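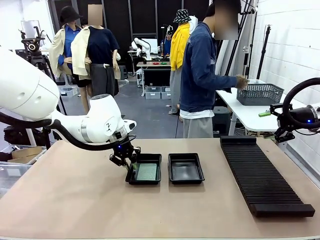 I have spent most of this winter on the board job at Pratotstead, steering two arms by remote control so the software has something to copy. The job is moving thin green boards between trays and a slotted rack. Getting the left gripper down to the edge of a board in its black tray takes me longer than anything else. If I come in too low the fingers press on the tray, and the run goes in the reject folder.

We need 1,188 good runs for Hatau. On a decent day I record 30 – fewer if my wrists are sore. I take a break every 4 runs now, and my reject rate has gone down.

Between runs the boards are handled by a person, and the trays go back to the same spot.
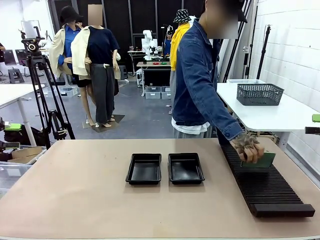 A board at the far end of the rack, both trays empty.

At this rate I will still be doing this in June.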